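Quarterly building walk-through, Hunora Supply, packing and storage building (put up 2010)
Date: 6 November 2023
Inspected by: site safety lead

Marks used: [x] okay, [ ] needs work, [n/a] not on this site. Comments go under the item they belong to. Open items from April are carried over until closed.

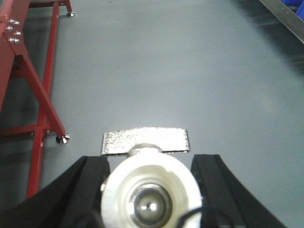
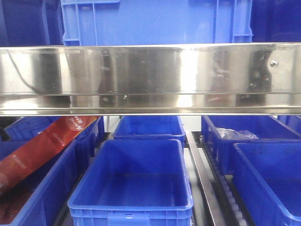
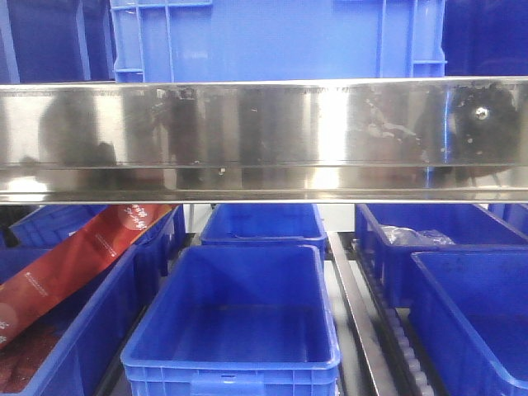
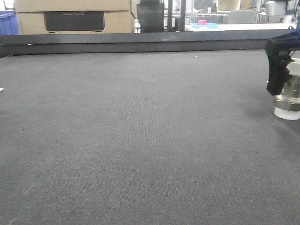
## Exits and walkways

- [x] Exit doors open fully from inside without a key
- [x] Exit signs lit on mains power
- [ ] Exit signs lit on battery
 - The sign over the loading dock door went out during the test. Battery pack ordered from Grevetti. Retest when fitted.
- [x] Main aisle at least 40 inches wide end to end
- [ ] Outside path from the back exit clear
 - Wet leaves on the steps again. Same comment in April about the gravel. The steps need to go on somebody's weekly list.

## Fire equipment

- [x] Extinguishers on hooks, pins in, gauges in the green
- [ ] Extinguisher tags signed for the month
 - Tag 344, by the restroom, has no October signature. All others are fine.
- [x] Alarm panel shows no faults
- [x] Sprinkler heads have 18 inches clear below them
- [ ] Fire doors close and latch on their own
 - Door to the boiler room closes but does not latch unless pushed. Looks like the strike plate has moved. Do not prop this door — a wedge was found behind it and taken away.

## Electrical

- [x] Panel doors closed, circuits labeled
- [x] Clear space in front of panels
- [ ] No extension cords in permanent use
 - Office heater is on one. Heater unplugged at the time of the walk. Either add an outlet or remove the heater.
- [x] GFCI outlets trip and reset (break room, restroom, dock)

## Shelving and storage

- [x] Load signs posted and readable
- [x] Heavy items kept on lower levels
- [ ] Uprights free of dents and bends
 - Pallet rack in row C has a dent at knee height on the aisle side. Unloaded until Shukla can look at it. Last repair there was $565, so a post guard is worth pricing this time.
- [x] Step ladders have all feet and labels

## Chemicals and first aid

- [x] Safety data sheets in the binder
- [ ] All bottles labeled
 - One spray bottle at the sink with no label. Emptied and thrown out. The floor cleaner is Zurulex and must stay in its own container.
- [x] Eyewash runs clear, caps in place
- [ ] First aid kit complete
 - Short on burn gel and medium gloves. The eye pads are past their date.
- [n/a] Gas cylinders chained

## Carried over from April

- Dock light flickering: closed, new fixture.
- Water stain on break room ceiling: still open. No bigger than before, but the roofer has not been out.
- Missing handrail bracket, back stairs: closed.

Fire door and dock exit sign come first. Send the closing date for each item to the office and keep this sheet in the front pocket of the binder.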